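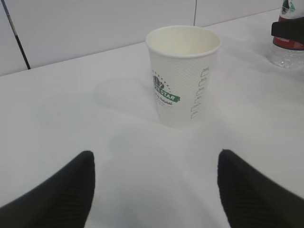 Our project looked at what people in one building drink from during the day and what becomes of those containers afterward. We picked the student center at Hurnwood because it has a coffee counter, a vending area and a long row of sinks nobody seems to use for refilling. The paper cup was the most common item by far. The type we looked at most closely is white with a rolled rim, a fine raised pattern on the outside and a green logo on one side, and it has a column of small tick boxes printed down the other side. We wrote to Pirzada, the food service office, to ask about the boxes but did not get an answer before the deadline.

Method

We collected for 13 days in November, at the same two bins each afternoon. Everything was sorted on a table into paper cups, plastic bottles, cans and "other." Lids and sleeves were put aside and not included. In total we sorted 2505 items. We wore gloves and used one tally sheet per day - the sheets are in the binder with the first draft.

We had planned to weigh everything too. The scale we borrowed did not give steady readings for anything as light as an empty cup, so we dropped the weights after the second day and only report counts.
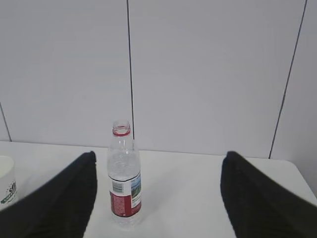 Bottles gave us more trouble than cups. The first problem was deciding when a bottle counts as empty. A clear water bottle can have its cap gone and still have a little water in it, with the surface sitting just above the label, and at first each of us handled that differently. We settled on a rule that any bottle with liquid you could pour out would be marked "partly full." By the end we had 196 of those. The second problem was parts. The thin red ring stays on the neck after the cap is removed, and we did not know if it should be listed as part of the bottle or as loose plastic. We listed it with the bottle.

Results

Paper cups were the largest group on every day of the collection. Bottles were second, and they went up on the days when the coffee counter closed early. Cans were a small group. Most of the "other" items were juice cartons from the Cletik machine near the stairs.

Problems with the data

The two bins are not the only ones in the building. Some people carry a cup out with them, and we have no way to include those. We also missed part of one afternoon because the bins had been emptied before we got there, so the numbers for that day are low.

If we did this again we would add the bins by the Sadetti entrance and agree on the "partly full" rule before starting. We would also ask people at the counter if they had brought their own cup - that question came up in class and we had no data for it.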